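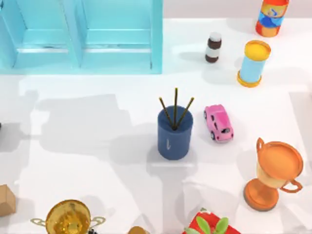 Opening slide: render of a shelf and a white tabletop

Good morning, and thank you for coming so early. My talk is about difficulty settings in video games, and more exactly about what happened when we changed ours very late in the project. I have 25 minutes, and I will try to keep the last part for questions.

(Wait for the door to close. Drink water.)

Slide 2. Who we are
We are a small studio of seven people. Our first game was Purance, a puzzle game for phones. Our second is Song, and I will speak mostly of this one. Song is a rhythm and fighting game for one player. You hear the music, the enemy moves on the beat, and you must answer on the beat. It has 46 fights. Some are short, some take the length of a full track.

Slide 3. The first plan
In the first plan we had Easy, Normal and Hard, like everybody. Easy gave you more health. Hard gave the enemy more health. We did this in one afternoon and did not think of it again for more than a year. I am a little ashamed of this slide, but I keep it because I believe many teams have the same one.

The problem with health is that it only makes a fight longer or shorter. If a player cannot hear the off-beat, more health gives him more time to not hear it. He loses slower. We saw this in the first playtest in July, where people on Easy were more tired than people on Normal.

(Show clip one. It has no sound, so I must clap the rhythm by hand. Clap slowly.)

Slide 4. What the testers told us
We asked each tester to write one sentence after each fight. The sentence I remember best is "I know what it wants but I don't know when." For me this was the whole design problem in one line. We had settings for how much, and we had no settings for when.

A second group told us the opposite. These were players with a music background, and for them the timing was so generous that they stopped listening. They pressed on every flash of colour and won. One of them put the headphones on the desk and finished the chapter like this.

Slide 5. Splitting the setting
So we took the single menu apart. In the new version there are separate sliders:
Timing, how early or late your press can be.
Warning, how long before the attack the enemy shows it.
Damage, what a mistake costs you.
Speed, for the music and the fight together. The pitch stays the same.

Speed was the hardest to build. Our sound tools come from Vultusent, and our version was quite old, so we had to update it in the middle of everything. I don't recommend this. If someone wants to know the technical side, please find me at lunch, it is too long for here.

(If I am late at this point, skip slide 6.)

Slide 6. Names
We spent a lot of time on names. "Easy" makes some people feel small, and "Story mode" did not fit us, as our story is quite thin. In the end we used no names for the levels at all. You see the sliders and a short loop of music that plays while you move them, so you can feel the change before you go back to the fight. In French and German the labels were too wide for the box, and we made the box wider.

Slide 7. Bosses
Here we made a mistake. For the final boss we locked the sliders, because we wanted everybody to have the same last fight. Testers who had played happily for hours came to a wall. Up to 47 tries for one person, and after that she closed the game. We unlocked the sliders the next morning.

I was the one who wanted the lock. My argument was that the ending should mean the same thing for all players. I now think each player had already made her own game by that moment, and we took it away at the end.

(Pause. Let them read the graph. The blue line is before, the grey line is after.)

Slide 8. Cost
The publisher, Clinar, gave us one extra month. Most of it went to testing, as every fight had to be played again at the slowest and the fastest speed. The animations at the slowest speed looked bad — feet sliding, capes stopping in the air — and we repaired only the worst ones. You can still find the others if you look.

Slide 9. What I would do now
Build the timing setting in the first month, with ugly boxes, before any art. Invite people who say they have no rhythm. Write down what the player needs to do, and when, and only after that talk about health.

I would also keep a simple choice on the first screen. Some players don't want sliders, they want to press Start. We added one button called "Just play" and many people use it.

Slide 10. Questions
Thank you. Please speak slowly if you can, and I will repeat each question for the recording.

(Possible question: online scores. Answer: there is one table for default sliders and one for all the rest.)

(Possible question: does Purance get the same update? Answer: no plan for now.)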